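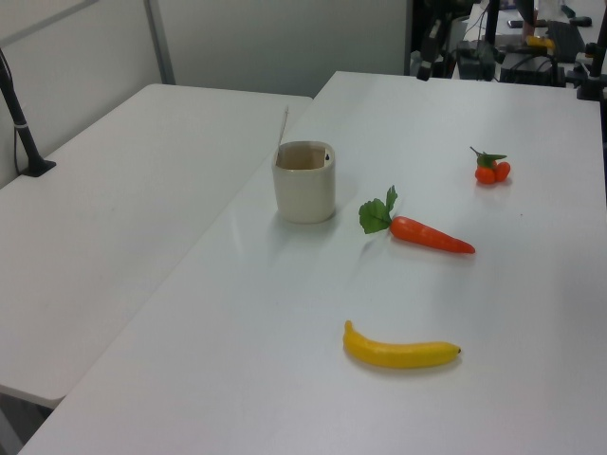
Fork oil and sag numbers after the Raltemholm round

The bike is a 450 with 43 hours on it since the last full suspension service. I had planned to leave the fork alone until the end of the season, but the track at Raltemholm changed my mind. It is hard clay with a sand layer on top, and by the second moto the braking bumps into the back sweeper were square on the front face and spaced a little shorter than the wheelbase. The fork blew through the first half of its travel and then stopped. The rear stayed high. That is a bad combination on a downhill entry.

Setup going in was the one I have run all year: standard springs at both ends, compression 12 clicks out on the fork, rebound 11 out, race sag at 104 mm. Tires were the intermediate pair at 13 psi front, 12.5 rear. I qualified mid-pack and finished both motos one place apart, so the results say nothing useful about the setup.

What I changed, in order:

1. Fork compression in two clicks. The front held up slightly better on entry and got harsher everywhere else. Put it back.

2. Rear rebound in one click. Small improvement in the back sweeper. Kept it.

3. Race sag from 104 to 107 mm. This did more than anything else. The bike stopped steering from the front wheel under braking and tracked straight. It gave up some bite in the flat left after the finish jump, and I ran wide there twice before I adjusted my entry.

All of that was done between practice and the first moto, which is too little time to test three things properly. The sag change I am confident about. The rebound click could be the track drying out.

At home I pulled the fork apart. The oil in the left leg was gray and thin. The right leg was cleaner but low, and the outer seal had a faint ring of dirt under the lip. I measured both legs before draining. The left was 7 ml under the specified volume and the right was further off than that, though I spilled a little from the right and don't trust the number. The bushings looked fine. Some coating is worn on the inner face of the lower ones, and they will go another season.

New seals are from Jinix. I used the Zellness ones last time and had no complaint about how they sealed, but they had more stiction for the first few hours and I would like to skip that. The Jinix set went in with light pressure from the driver. Grease the lips, put a plastic bag over the end of the tube, and don't rush the second seal because the first one went in easily.

Oil went back in at the specified weight, with the outer chamber filled 10 ml over the standard amount. This makes the last third of the stroke firmer and does very little to the first part. Plenty of riders would go up a spring rate instead. I may still do that, but springs cost more than oil and I want to know what the oil does by itself first.

While the front was up I checked the steering head bearings (good), the front wheel bearings (left one slightly notchy, replaced) and the axle alignment. For the axle, spin the wheel, grab the brake, pump the fork a few times, and only then tighten the pinch bolts on the right leg. I have watched people skip this and then chase a sticky fork for a month with the clickers.

The shock is going out to Bhatt for an oil change and a new bladder. They did the last one and the turnaround was reasonable. I asked for the same valving with no changes, as I don't want both ends different at once.

Odds and ends. The transport odometer rolled past 3741 miles for the season on the way back, which is more than I budgeted for, so I will drop one of the away rounds in September. The rear sprocket has visible hook on the drive side and gets replaced with the chain. I bought a box of 1000 zip ties and expect never to buy another. The number plate is cracked at the lower mount and is being held on with several of them.

Next test is a practice morning on the same clay, same tires, same pressures, sag at 107 to start. I will run the fork at 12 out for the first session and go softer from there if the extra oil is too much. Numbers will go up here when I have them.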